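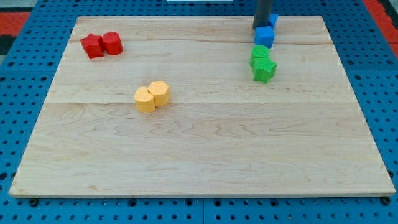

Pre-Departure Inspection Checklist: Tilt Tray and Low Loader Units

Home Services Depots Safety Documents Contact

Zumance Heavy Haulage - Endthorpe Depot
Reviewed each May. Supervising inspector: Iason Antoniadis

This checklist is to be completed by the rostered driver before any unit leaves the yard under load. Items marked Fail must be reported to the workshop and the unit tagged out. Comments below were entered at the most recent depot inspection and remain open until signed off.

Section A - Documents and cab

A1. Registration, permit and route approval carried in cab. Pass.
Comment: The Zanthorpe route approval has been reissued. Superseded copies are to be removed from door pockets and returned to the office.

A2. Work diary current and legible. Pass.

A3. Fire extinguisher charged, pin and seal intact. Fail, Unit 7.
Comment: Gauge reading in the red. Replacement drawn from stores; inspection tag still to be stamped.

A4. Seatbelts, mirrors, horn and reversing alarm. Pass.

Section B - Tyres, wheels and brakes

B1. Tread depth and sidewall condition, including inner duals. Pass with comment.
Comment: Scuffing to the kerbside rear outer on Unit 4. Tyre is serviceable and is to be checked again at the next service.

B2. Wheel nut indicators aligned. Pass.

B3. Air lines free of chafing; tanks drained. Pass.
Comment: Drivers are reminded that tanks are to be drained at the end of the shift as well as the start.

Section C - Tray, winch and hydraulics

C1. Winch rope free of broken strands, kinks and crushing. Fail, Unit 2.
Comment: Crushed section near the hook end. The rope is not to be shortened on site. Unit tagged out pending replacement.

C2. Hydraulic hoses and rams free of leaks. Pass.
Comment: Weep noted at the tilt ram fitting on the Mladenović trailer. Fitting tightened and wiped down. Recheck after first lift.

C3. Tray locks engage fully on both sides. Pass.

Section D - Load restraint

D1. Chains, binders and straps tagged and within rating. Pass with comment.
Comment: Stores register lists 32 chains. One tag is illegible and that chain has been quarantined until it can be identified.

D2. Corner protectors available for machinery with sharp edges. Pass.

D3. Attachments lowered, pinned and separately restrained. Pass.
Comment: Buckets are to be chained even where the machine's own hydraulics hold them down.

D4. Loaded height measured and recorded. Fail.
Comment: Height left blank on two run sheets. An estimate from the previous job is not acceptable - the load must be measured on the day.

Section E - Lights and signage

E1. Beacons, clearance lights and oversize signs clean and working. Pass.

E2. Flags secured at widest points. Pass.

Completed forms are to be lodged at the depot office before 6 am departures.

This site uses cookies to improve your experience. By continuing to browse you accept our use of cookies.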